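Home Browse Ask Tags Unanswered Log in

Best way to flatten old rolled house plans without wrecking them?

We bought our place in January and the previous owners left a cardboard tube in the linen cupboard. Inside were the original plans, eight sheets plus a few smaller pages of handwritten notes, rolled up tight enough to pass for a relay baton. The house is about to be rewired and the electrician would love to see them. So would I, for more than the four seconds I get before they spring shut and take my coffee with them.

They're on plain white paper as far as I can tell, a bit yellow at the outside edge. Most of it is ink, some pencil. One sheet has what I think is coloured pencil on the garden beds, because somebody had big hopes for the hydrangeas.

So far I have tried:

- rolling them backwards (got a gentle crackling noise, stopped)
- putting them under the couch cushions (the dog objected)
- four tins of tomatoes, one on each corner (flat while the tins are there, a tube again the moment they aren't)

My father-in-law says to iron them. He also says to iron banknotes, so I'm taking it under advisement. Is there a proper way to do this at home that doesn't cost more than the plans are worth, which is presumably nothing to anyone but me?

Posted by tin_roof_rusted, April 19, 2024
Viewed 3317 times

mallee_paperclip

Do not iron them. Do not roll them backwards either, you've found out why. That crackle is the fibres letting go, and once they've let go they don't come back.

What you want is a humidity chamber, a grand name for a plastic tub with a lid. Paper that's been rolled for decades has dried out in that shape. Give it a bit of moisture from the air, slowly, and it relaxes and will lie down. Then you dry it flat under weight. I've done this with parish maps, school certificates and one very long knitting pattern, and the knitting pattern was the hardest.

Before you start, test the ink. Touch a barely damp cotton bud to a full stop or the end of a line somewhere unimportant, then blot it. If colour comes off on the bud, stop there and talk to a conservator. Pencil is fine. Coloured pencil is usually fine, but test the hydrangeas.

1. Get a big lidded storage tub. Mine is a 70 litre one from the hardware shop. Put a couple of wet towels in the bottom, wrung out so nothing is dripping.

2. Put a wire cake rack over the towels. The paper must never touch anything wet. If the rack sags, stand it on upturned ramekins.

3. Stand or lay the rolls loosely on the rack, no rubber bands, lid on. Leave it somewhere cool and out of the sun. Check after four hours, then every hour or so. Thin paper might be ready by dinner, heavier stuff takes overnight. Do not leave it for a weekend while you go camping. I did, and I grew something.

4. It's ready when it feels limp and slightly cool, like lettuce you should have eaten yesterday. Lift it out with clean dry hands and let it unroll itself on a big clear table. A dark surface is good for white paper, you can see the edges and any little tears before you put a thumb through one.

5. Work from the middle out with flat palms. Hold down one corner gently and ease the next one away from it. Two people are better than one for anything bigger than a tea towel, provided they're on speaking terms. Don't pinch hard and don't drag, damp paper stretches and then it dries wavy and you get to start again.

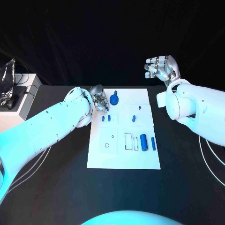 6. Blotting paper underneath, blotting paper on top, then a board, then weight. Art shops sell blotter by the sheet. Plain white paper towel leaves its quilted pattern behind, so unless you'd like a daisy embossed on your laundry wall, don't.

7. Swap the blotters after half an hour, again after a couple of hours, then once a day until it's properly dry. Give it a week under the board even if it feels done. Impatience at this stage is why people end up back at the tomato tins.

Do the worst sheet first, or the one you care about least. You'll be much better at it by the last one.

For the weight, I use an offcut of melamine shelf and the Fuchs encyclopaedias my aunt left me, which are wrong about nearly everything but very heavy.

Marked helpful by 924 members

northshore_knitwit

Agree with most of the above, but if the electrician only needs to read them, get them scanned first. The copy shop near me (Molholm, if you're anywhere near Feltutmont) has a wide scanner and did a set of mine while I waited. Ask before you go, because they won't feed anything brittle through the rollers, and if they say they will, go somewhere else.

Failing that, lay the sheet down, put a piece of clean acrylic or picture glass over it and photograph it from straight above in daylight near a window. Turn the ceiling light off or you'll have a lovely portrait of your ceiling light. Then the tradie can have a printout to fold up and put in his back pocket, where all plans go in the end.

When they're flat, keep them flat. A cheap artist's portfolio slid behind a wardrobe does the job. Acid-free tissue between the sheets if you're feeling fancy. Take out any staples and paper clips, they rust. No sticky tape on the tears, ever, not even the one that says it's for documents. I used that one. It's now brown and so is the document.

If you truly must roll them again, roll them around the outside of a fat tube with tissue in between, and put it somewhere other than the linen cupboard if the hot water tank's in there.

odex_fan_club

just steam it in the bathroom while your having a shower, thats what I did with my movie posters. hung them off the curtain rail with pegs. one fell in but the other ones came up pretty good. then I put them under the mattress for a month and forgot about them till we moved

also I have an Odex garment steamer and it works great on curtains, haven't tried it on paper but can't see why not

Comment from mallee_paperclip:
I can see why not.

Comment from tin_roof_rusted:
Tub purchased, towels wrung, dog shut in the laundry. I've started with the page of drainage notes as it's the one I'd miss least. Ink test was clean, hydrangeas included. My father-in-law has been told and is disappointed in all of us.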